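Ralden Bench Arm, Series 2
Light handling and sorting for shop floors, packing rooms and the home workshop

Overview | Specification | Task ratings | Owner comments

The Ralden Bench Arm is a table-mounted articulated arm with a two-finger gripper, sold as a complete unit with controller, mounting plate and task software. It is meant for repeated handling of small rigid parts within reach of a fixed bench. This page sets out what the arm can be given to do now, what it can do with someone nearby, and what we advise against.

What it is ready for

Picking a rigid part from a known area of the bench and setting it down in another. Loading and emptying trays. Sorting parts by size or shape where the types have been taught in advance. Moving small closed cartons, within the payload given below. Once taught, these jobs can run through a shift with a person in the building but not at the bench.

What it can do under supervision

Fitting one part onto another where the two must line up, such as studded plates, caps and plugs. The arm will reach the part and close on it reliably. Pressing it home is a different matter, and small errors in angle build up over a run. Allow for a person to check the work and clear faults. Wiping down a flat surface also falls into this group, provided the surface has been cleared first.

What we do not recommend

Folding laundry, washing up by hand, making beds, peeling vegetables, tying or untying anything. Customers ask about these every week. Soft items change shape when lifted and the software has no dependable way of planning for that. A demonstration can be set up in which the arm folds one towel of one size, placed in one position. We do not count that as doing the laundry and do not list it as a feature.

Task ratings

Ratings are set at our Kostbridge workshop. A task is rated Ready, Supervised or Not Rated. In the last round we ran 731 attempts at the stud plate pick, using the standard gripper and a plate laid at varying angles on the bench. The arm needed a person to step in on 27 of them. Most of those stops came from the plate turning as the fingers closed. The task stays at Supervised until the Keane grip update has been through the same test.

Stud plate pick, pick and lift: Supervised
Stud plate pick, press to mating part: Supervised
Tray loading, rigid parts: Ready
Closed carton, bench to bench: Ready
Mug or tumbler, upright, to rack: Supervised
Cutlery, mixed pile: Not Rated
Cloth, any: Not Rated

Specification

Mounting: square plate, bolted
Payload at full reach: 2 kg
Mains supply: single phase, ordinary wall socket
Controller: Renier, supplied
Teaching: by hand guiding or from a tablet
Software updates: included for the life of the unit
Supplied with: arm, plate, gripper, spare finger set, cable, printed manual

Setting up

The bench must not rock. Bolt the plate down before power is connected. Keep the working area clear of anything the arm has not been taught to avoid, and switch off before reaching in. Teaching a new pick takes more than 169 minutes for most first-time owners, the greater part of it spent on grip position. Later ones go faster. Parts that are dark all over may need extra light on the bench.

Stud plate pick, simulated bench
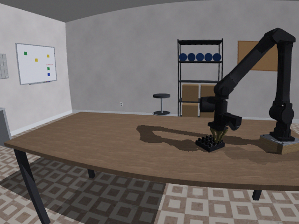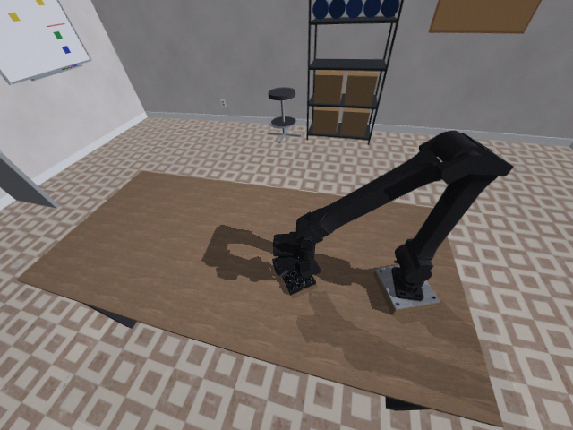 Owner comments

Macarena Cisternas writes that the ratings table is the reason she bought one, and that it has held up so far. Tray loading has run in her packing room since January with very little attention. She disagrees on mugs: hers go into the rack well enough if the handles all face the same way, but by the time she has turned them round she could have put them away herself. She would like to see cutlery tested next, even if the result is poor, and asks whether the Keane update will need the new fingers or work with the old set.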